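Lambrakis Lane Neighbors, minutes of the spring meeting

Taken by Ritu Kanaujia, who was handed the notebook again (I'm starting to think my handwriting is too neat for my own good)

Hi all! These are the notes from our get-together at Hemant's place. I've kept them in the order we talked, so if we wandered, the minutes wander too. Shout if I got your words wrong and I'll fix them before the next one.

Present: Harsh Srivastava (running the meeting), Sarita Pal, Markos Sfakianakis, Hemant Maurya, me, and a good crowd on the couch and the stairs. We started at 7, or a little after, once the chairs had come up from the basement.

Last meeting's minutes: Sarita pointed out that I'd written that she was "against" the block party. She was against having it on the same weekend as the Skirnovham fair. I've changed it. Everyone was fine with the rest.

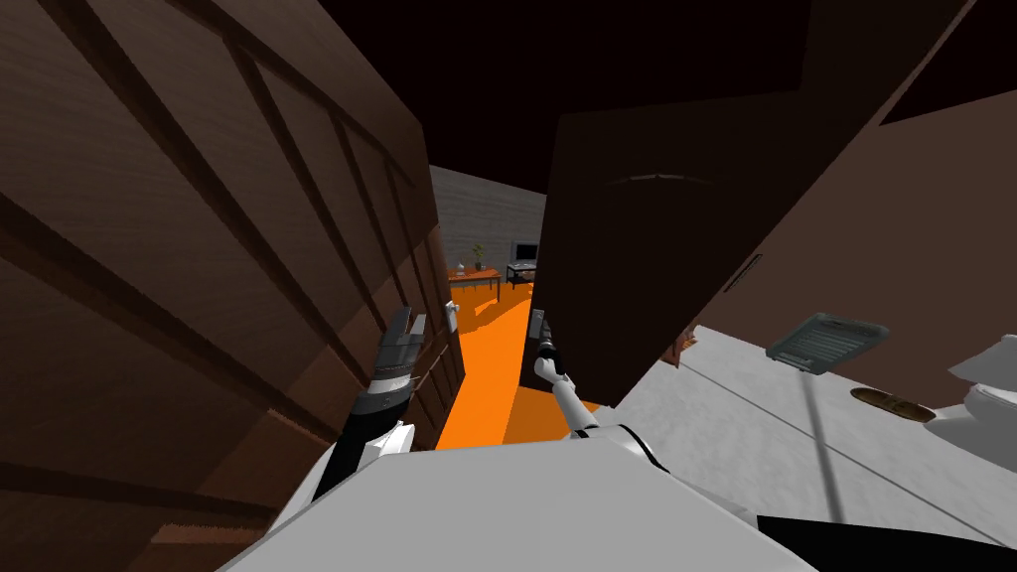 PRESTUTBERG, March

1. The creek path

This took up the first half of the evening, so get comfortable. Harsh walked the whole path after the rain and says the low stretch behind the old Clumeck yard is a mess again, with the bank slumping toward the water and a big soft spot right where the strollers go. He talked to the town's parks desk and they told him gravel could be dropped off at the Lambrakis end if we spread it ourselves. We'd have 30 bags to start with.

Markos thinks gravel will just wash out, like it did last time, and he'd love to see a short boardwalk. He's built one before at his sister's lake place and he got pretty excited drawing it on the back of my agenda (which is why I can't find my agenda). Hemant asked what a boardwalk would cost and Markos said he'd have to price the lumber. We went back and forth for a good while. I like the boardwalk idea myself, I'll admit it here, but I also want to be able to walk to the bus without losing a shoe.

What we settled on: gravel now, and Markos brings real prices to the next meeting. Harsh will call the parks desk back on Monday and ask whether a boardwalk needs a permit.

Somebody on the stairs asked about the fallen willow. It's on town land, it's been reported, and Harsh will bring it up in the same call.

2. Block party

We're doing it! Almost everybody wants June, after school lets out. Sarita has checked with the fair people in Skirnovham and will pick a Saturday that doesn't clash. We'd close the street from the mailbox to the Clumeck corner, same as before, and the folks at the far end would park on the hill.

Food: potluck again. I know we had a lot of potato salad last time. I counted it up for fun that night and there were 17 dishes on the tables, and I'm not saying how many were potato salad, but please talk to your next-door neighbor before you start peeling. Hemant is lending his big grill and wants two people to take turns with him, so he gets to eat sitting down for once. Markos said yes right away. We still need one more.

Music: long discussion! The kids want a speaker and their own playlist. The grownups at the quiet end want it off by 9. I suggested 9:30 and got a look from both sides, so 9:30 it is.

Money: we have $300 in the jar account. Sarita says the street closing form has a fee and she'll find out what it is this year. Whatever's left goes to paper plates, ice and the bounce house deposit, in that order. Harsh would like it written down that he asked for a better class of paper plate. It's written down, Harsh.

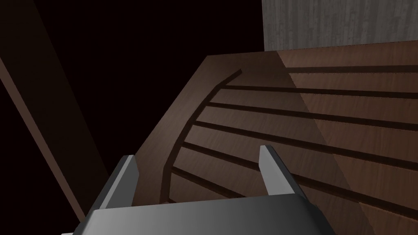
Dark brown wood with grooves running side by side.

3. Speeding on the hill

Sarita has been asking for this one since the fall. Cars come over the top far too fast, mostly in the morning, and her mailbox has been hit again. She wants a speed bump. Hemant doesn't, his back can't take it and he drives that hill four times a day. There was some grumbling on both sides and then we had a break for tea and Hemant's lemon bars, and I will say people were a lot nicer afterward.

Once we sat back down, Markos brought up the little radar sign they put out in Skirnovham, the kind that flashes your speed at you. He thinks the town lends them out for a couple of weeks at a time. Nobody objected to that, so I'm down to write the letter asking for one. If you've had a close call on the hill, send me a line or two with the time of day and I'll work it in. Short is good, please, I have to type all this.

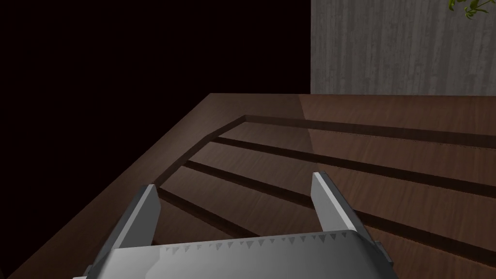

Sarita still wants the bump and asked that it stay on the list for next time, so it stays. She's also moving her mailbox back from the road a bit and could use a hand with the post hole if you own a digger. I said my brother-in-law has one and then remembered he lent it out, so I'm chasing that.

4. Odds and ends

The seed swap box is back by the bus stop. Take some, leave some, and please write on the packet what's in it. I planted "mystery squash" last year and I'm still not sure what I ate.

The orange cat who's been visiting porches belongs to the new family on the corner. His name is Biscuit and he's already had dinner, whatever he tells you.

Hemant asked whether anyone has his long ladder. No one owned up.

Trash pickup for the top of the hill stays the same. The bottom of the hill goes out the night before, same as ever, lids closed because of the raccoons.

To do
Harsh: parks desk call (gravel, permit, willow)
Markos: lumber prices, grill shift
Sarita: party date, street form and fee
Hemant: grill, and find his ladder
Me: radar sign letter, post hole digger, these minutes (done!)

Next meeting is at Sarita's. She'll send the date around once she knows her work shifts. Bring a chair if you can. We wrapped up at 9:10, and the last of the lemon bars went home with Markos.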